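Sweatshirt Season, and the Drawer That Wouldn't Close

Posted 2024-09-15 by Brijesh Rana

We had our first properly cool morning this week, and I went digging in the bottom drawer for something with sleeves. I got the drawer open all right (it took both hands and a knee against the dresser) and then I could not get it shut again, so out came everything onto the bed. Sweatshirts, joggers, the fuzzy things we only wear in the house, one glove. I've been putting off this job since we moved to Guvar, and I thought, well, the coffee is hot and the radio is on, so let's fold.

My grandmother folded everything the same way, whether it was a good shirt or a dish towel, and she always started by running her thumb along the seams. I do it too now. A seam tells you where the cloth wants to lie straight, and if you line your fold up with it you hardly need to iron a thing, at least with knits.

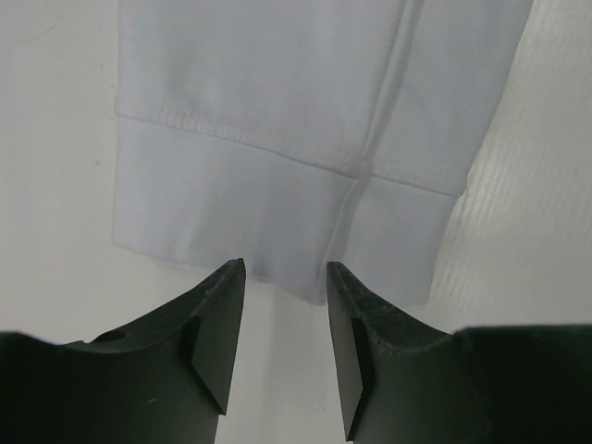
Should sweatshirts be hung up or folded?
Folded, for anything heavy and knit. The weight of the cloth pulls on the shoulders when it hangs, and after a winter on a hanger you get those little bumps that make you look like you're shrugging.

The way I go about it is pretty plain. I lay the sweatshirt face down, smooth it from the middle out to the sides, and bring one side in with the sleeve folded back down along it. Then the other side the same. Then up from the bottom, and up once more, and it ought to stand on its own edge in the drawer like a book on a shelf. Mine lean a bit. I used to fight with the hood until my neighbor told me to tuck it down first, before anything else, and I could have hugged her!

A good flat surface matters more than people think. The bed is where I always end up, and the bed is terrible, it gives way under your hands and the whole pile slides toward the pillows. A table is so much nicer, with the cloth laid out flat and room on every side to get at the corners.

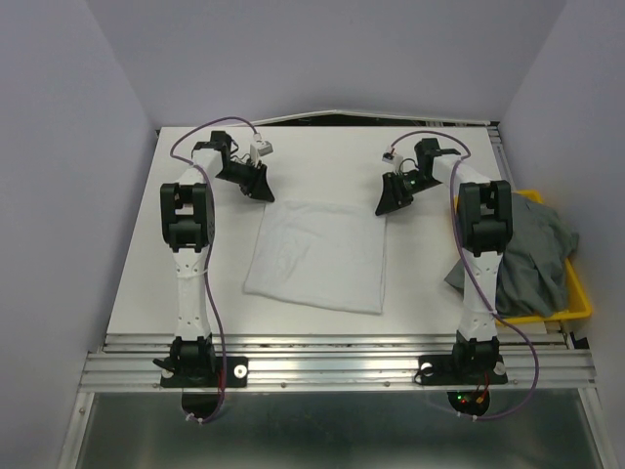
A cloth in the middle of a white tabletop.

After the sweatshirts I did the joggers, in half lengthwise and then in thirds, and after the joggers I had a second coffee and found a dryer sheet from goodness knows when stuck inside a pant leg. I also made a pile for giving away, which grew and shrank as I kept changing my mind about the green one from my college days. It's back in the drawer. I'll look at it again in November and probably keep it then too.
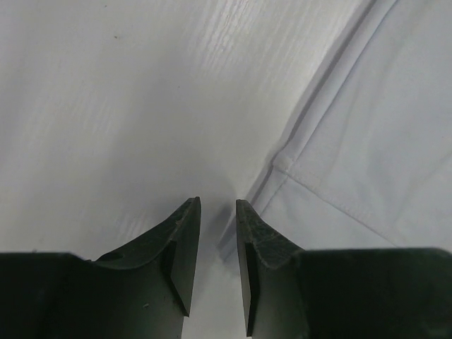
My darning basket was next, and I'm glad I went through it while the light was good. I bought the basket at the Chauhan market years ago, and it holds wool, needles and a pair of scissors that has been dropped more times than I'd like to admit. Tools that get used a lot end up looking it, scuffed and speckled with little chips along the edge, and I'm fond of them that way as long as there's nothing rough enough to catch. Knit snags on the smallest burr. I ran a cotton ball over the scissor blades to check, and it came away whole, so they went back in the basket with everything else.

The drawer closes now with one hand. I still haven't found the other glove.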